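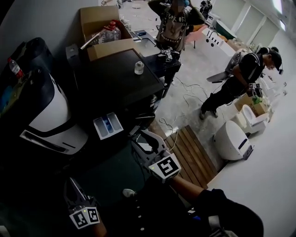 Search this site Type and press enter

About Our School

We teach kendo in Wunitville, on the second floor of the old feed store on Hadley Street, and we love it! The club started with a handful of people who were driving 60 miles each way to practice and got tired of the highway. Now we have our own floor (sprung maple, laid by members over one long June) and classes four evenings a week.

If you've never seen kendo, it's Japanese fencing with bamboo swords and armor. It's loud. People shout when they strike, and beginners are always shy about that for the first month or so, and then one night they let go and the whole room hears it. We live for that night.

New students start in the Pace group, named after the footwork drill that takes up most of it. You'll slide up and down the floor a lot. You don't need armor, and you don't need to buy a sword right away — we have loaners in every size, including short ones for kids. Sweatpants and bare feet are fine. Most people move into armor after six months, some take a year, and either one is okay with us.

We take students from age eight. Our oldest member took it up after retiring and still comes in early to sweep, even when it's someone else's turn.

Twice a year we host a friendly tournament with clubs from around the state. Last spring 16 teams came, and we ran out of parking before 8 a.m. The potluck afterward is half the fun (bring a dish with a lid, please, the stairs are steep).

We're a nonprofit, and dues go to rent, heat, and replacing bamboo, which splits more often than you'd think. We're also saving up for a second set of youth armor and are $500 short, so if you have some in a closet, we'd be very happy to hear from you.

Visitors can watch any class from the bench by the door. Come up the side stairs and take your shoes off at the top.

Filed under: About / Club Info / New Members

Page last updated in June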